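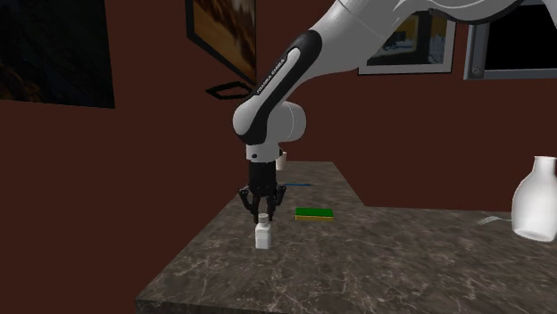
Program Diary, Domestic Tasks Section, Hundel

2020-06-14

The section continued its review of the counter-clearing task today. The review is meant to supply the Plelelton office with a written position on one question: whether a machine can at present be given an ordinary household chore and left to finish it. Plelelton has asked for a yes or a no. The writer doubts that the section can give either one in good conscience, and most of this entry concerns the reasons.

Morning. The counter layout was loaded in Clester, our simulation package, and reviewed before any new runs were started. The small white bottle stands upright near the front of the counter, with the open gripper over its cap. The green and yellow sponge lies flat to the right and a little farther back. The layout was accepted without changes. The dark marble was discussed again, and it was agreed to keep it. Members of the section have marble, laminate and tile in their own homes, and a program that can work only over a plain white surface will not be of much use to any of them.

The batch on record stands at 3,000 simulated runs, spread over the full set of layouts. Of the last 800, the log shows 246 that ended in a stop requested by the software itself. The writer considers this figure more important than the success rate, which is the figure Plelelton usually quotes. A stop is safe, and the section has always preferred a stop to a spill. A stop also means that a person must come in from the next room, look at the counter, and decide what to do. Anyone who has to do that often enough will pick up the bottle and put it away without help from a machine.

The stops were read through until late morning. A good share of them involve small upright objects. The program lowers the fingers to either side of the neck, judges that one finger is too near the cap, backs away, and begins again from a slightly different angle. After the permitted attempts it gives up. A person doing the same job would close a hand on the body of the bottle without looking closely at it. It was proposed that the program be told to prefer the body in all cases. The proposal was set aside for now, as the body of this bottle is rectangular and the fingers must then be turned to meet its flat sides, a matter which the present planner handles slowly. The question will be taken up again when the revised planner is delivered.

The sponge gave rise to a longer discussion than expected. Lifting a sponge is treated in our task list as an easy item. Wiping with one is listed as a separate item and has not been started. The writer asked that the two be shown side by side in the position paper so that a reader does not take the first as evidence of the second. Clester treats the sponge as a firm block. A real sponge gives under the fingers, holds water, drips on the way to the sink and leaves a streak if it is dragged. Every one of these things matters to the person who wants the counter clean, and none of them is in our figures.

Midday. A call was held with the Abdella plant, where the shop-floor half of the program is based. Their report was more favorable than ours, as it has been since October. Their arm moves filled containers from a tray to a packing station. The tray comes to the same place each time, the containers are of one kind, and the lighting is kept steady through the shift. Abdella is satisfied with the work and intends to extend it to a second station. They were asked what happens when a container has fallen over in the tray. The answer was that an operator sets it upright, and that this is not recorded as an intervention because the operator is already standing there for other duties.

The section does not criticize Abdella for this. It is a sensible way to run a line. It does mean that the plant's results and our own should not be placed in one table, and the writer has asked that the draft be corrected on this point. On the shop floor, the room has been arranged to suit the machine. In a home the machine must accept the room as it finds it, with the large bottle well away from the small one and something thin and flat lying where it was last put down.

Thin, flat objects remain the weakest part of the task. The layouts include a blue stick-like piece lying on the counter, together with other slender items. With the fingers coming straight down there is very little to hold, and the margin between touching the object and pressing on the counter is narrow. One colleague remarked that at home she slides such things to the edge and catches them in her other hand. The arm has no other hand. Sliding to the edge was added to the list of methods to be tried, with a note that the fall must be provided for.

Afternoon. The section turned to the wording of the position paper. Three drafts of the opening paragraph were read aloud and none was adopted. The first promised too much. The second was so careful that a reader could not have learned from it whether the arm had ever moved anything. The third, which the writer prepared, was felt to be too long, and this is accepted.

The following points were agreed and will appear in some form:

Picking up a known object from a known kind of surface can be done by a machine now, in simulation, often enough to be worth further study.

Clearing a whole counter is a different undertaking. It requires the machine to decide what belongs on the counter and what does not, and the section has no measure for that decision.

No household chore on our list is ready to be carried out without a person within reach.

Shop-floor work of the kind done at Abdella should be described as ready for use under supervision, with the word supervision kept in the sentence.

There was disagreement about the third point. Part of the section believes that it will discourage the Plelelton office from continuing support for the domestic work. The writer holds that the office has been patient and is owed a plain statement. It was decided to keep the point and to place directly after it the plan for the coming quarter, so that the two are read together.

The plan is modest. A set of 50 layouts will be drawn up, each with more objects than the last set and with some of them touching. The small bottle will appear in all of them, upright in some and lying on its side in others. The stop rule will be left as it is. There was a request to relax it in order to bring the number of stops down, and the request was declined. Trials on a physical arm at Hundel will follow only after the section has agreed on what is to be done about liquids. An empty bottle and a full one look alike from above, and the grip that suits one may not suit the other.

A personal remark is permitted in these entries and the writer will make one. Last evening the kitchen at home was cleared after supper in less time than it took this section to read through a handful of stops this morning. No thought was given to it. The dish soap was moved, the sponge was squeezed out and set behind the tap, and the forks went into the drawer. The writer noticed only afterward that the counter had been wiped as well. It is hard to write a specification for work that the worker does not remember doing, and the section may wish to have its members keep notes at their own sinks before the new layouts are fixed.

Remaining for tomorrow: correct the Abdella table; send the sponge note to the Clester maintainers; shorten the opening paragraph; confirm with Plelelton the date on which the paper is due, as the two letters on file do not agree.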